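3.2. Corpus y procedimiento de codificación

El corpus procede del catálogo de Rimine, plataforma de vídeo bajo demanda que reúne series de ficción de producción propia y ajena. Se seleccionaron 34 episodios pertenecientes a 9 series cuyo protagonista presenta rasgos de aislamiento social. Quedaron fuera las miniseries de menos de tres capítulos y los episodios especiales, porque su estructura no permite comparar el arco del personaje con el del resto de la temporada.

La unidad de análisis es la secuencia, entendida como el conjunto de planos que comparten espacio y tiempo dramático. Cada secuencia se codificó con la herramienta Kikport según tres variables: presencia de voz en off, número de interlocutores del protagonista y tipo de espacio. Esta última distingue entre espacio doméstico, laboral y de tránsito. En la categoría de tránsito se incluyen vestíbulos, pasillos, ascensores y andenes, lugares en los que el personaje suele coincidir con otros sin llegar a hablar con ellos.

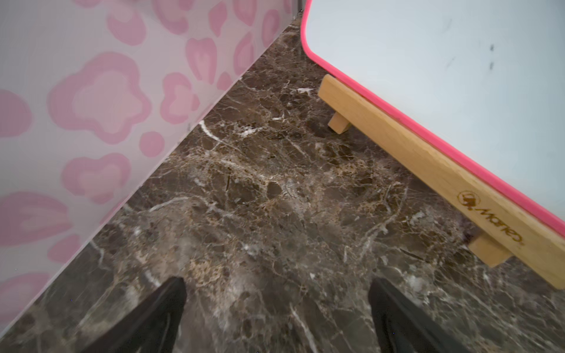
Figura 1. Suelo de mármol pulido, marrón oscuro, con vetas claras.

3.3. Resultados

La voz en off aparece en el 80 % de las secuencias de tránsito. En las domésticas su uso es menor y se concentra al comienzo del episodio, donde cumple una función de resumen. Las secuencias laborales muestran el comportamiento más irregular: en la serie Rajan la voz en off sustituye casi por completo al diálogo con los compañeros, mientras que en Gikitz desaparece a partir del segundo episodio y no vuelve hasta el desenlace.

El número de interlocutores no guarda una relación clara con el tipo de espacio. Sí la guarda con la posición del episodio en la temporada. Los capítulos centrales reducen los diálogos a un único interlocutor, por lo general un familiar o un terapeuta, y los finales vuelven a ampliarlos. Este patrón se observa tanto en los dramas como en los thrillers del corpus, con independencia de la duración del episodio.

Conviene señalar que la codificación de la voz en off planteó dudas cuando el personaje se dirige al espectador sin dejar de estar en plano. Estos casos se registraron aparte y no se han sumado a los porcentajes anteriores. Su tratamiento se retoma en el apartado 4.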